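# Skiltum's planner learns when to stop squeezing

19/03/2018

Software firm Skiltum has released version 2 of Trorkgate, its grasp planning package, and the headline feature is that it now gives up sooner. The company is very pleased about this.

The old release had a habit familiar to anyone who has watched a toddler with a jar lid. If the planner thought it had a bad grip, it asked for more force, and then more again, until the pen, spoon or paintbrush in question shot off across the room. The new one opens the fingers, backs off and has another think. Skiltum calls this "graceful regrasping". Its customers at Avmont, who assemble desk sets and have swept up a fair number of pens, have been calling it "finally".

The change sits mostly in the perception side of the code. Trorkgate used to look for an object once, at the start, and trust that view all the way down. It now refreshes its estimate 20 times a second while the fingers close, and pays special attention to thin upright things, which the old version tended to treat as a rumour.
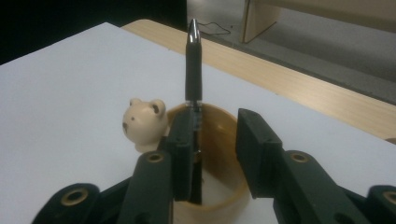 *A pen between the gripper fingers at the cup, one of the thin-object tasks Trorkgate is meant to handle.*

Shiny parts remain a sore point. The release notes admit that polished metal can still throw off the depth estimate, and suggest "considered lighting", a phrase that will be of great comfort to people whose workshop has one switch.

The planner was tuned on more than 500 recorded grasps, of which 400 involved cups, pens and other items found on a typical desk. Skiltum says the remainder were "miscellaneous" and declined to go into it. Users with unusual objects can record their own grasps and feed them in through a new import tool, which replaces the old import tool, which replaced a spreadsheet.

Existing licence holders get the update free. Settings files from the first version will need converting, and the converter loses any custom names along the way, so write those down first.

A version for the Vallejo controller is due in June. Skiltum said the same thing about the last version - though it did not, at the time, say which June.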